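Estley charity asks for proof before more tablets go into reception classes

14 April 2024

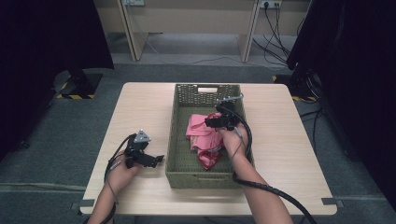

Pradness, the early learning charity based in Estley, is calling on the borough to hold back the second stage of its reading tablet scheme until someone can show that the first stage helped children learn to read. The scheme, known as Sakai, put 200 tablets into reception classes and nurseries last August. The charity has asked three times for results and has been sent a leaflet. Its own work with under-fives costs very little by comparison and leans on things most settings already own, such as a picture book and an adult with time to talk about what "in", "under" and "pull" mean. Pradness does not say its own way is the answer for every child. It says that it keeps records, and that anyone may come and read them.

The leaflet sent to the charity states that children using Sakai "engaged strongly with early reading content". Pradness wrote back to ask how that was measured. The reply explained that it referred to minutes spent with the app open.

"A child can have an app open for a long time and learn where the duck noise is," said Lensa Gebremichael, director of Pradness. "I have watched them do it. We were told this would close the gap between children who start school knowing their sounds and children who don't. It might. I would be pleased if it did. But I have not been shown a single before and after score, and we are now being asked to cheer for stage two."

Stage two would extend the scheme to nurseries in Losolton and would run for 18 months. Papers put before the borough describe the first stage as a success. They do not say what failure would have looked like, how many children stopped using the tablets, or whether the children who used them most were the ones who needed help in the first place.

Pradness is asking for the following before any more money is agreed:

A plain account of what the first stage cost, including repairs, replacement chargers and staff training.

Reading checks for children in the scheme and for a similar group outside it, done by someone with no stake in the product.

A written statement of what would lead the borough to stop.

The charity has also turned its questions on itself. Its Talk and Find sessions run in six settings in Estley, and last year it asked staff to note which children could retell a short story at the start and end of each term. Most made progress. Pradness points out that most children of that age make progress anyway, and that without a proper comparison group it cannot claim the sessions were the cause. It has decided not to use the figures in its fundraising.

"People tell me that's bad for business," said Lemlem Weldu, who leads the sessions. "Perhaps it is. I was a reception teacher through a phonics box, a whole-word box and a box with a puppet in it. Each one came with a launch and a promise. After a year they were in the cupboard and we had the same children on the bottom table. I'd like us to find out first this time."

Ms Weldu said that staff in two of the nurseries had been keen on the tablets and found them useful for quiet time. She does not think that is a small thing in a busy room, but she would like it to be called quiet time and paid for as such.

Pradness has offered to help set up the reading checks free of charge and to publish the results whether or not they favour the scheme. It has not yet had a reply.

Parents in Estley and Losolton who would like to see the charity's questions, and the answers received so far, can ask for copies at the Pradness office or through their child's nursery. The charity would also like to hear from families who think the tablets have helped.

ENDS

Notes to editors

Pradness works with children aged three to five and their families in Estley. It does not sell any reading product and takes no money from firms that do.

Lensa Gebremichael and Lemlem Weldu are available for interview.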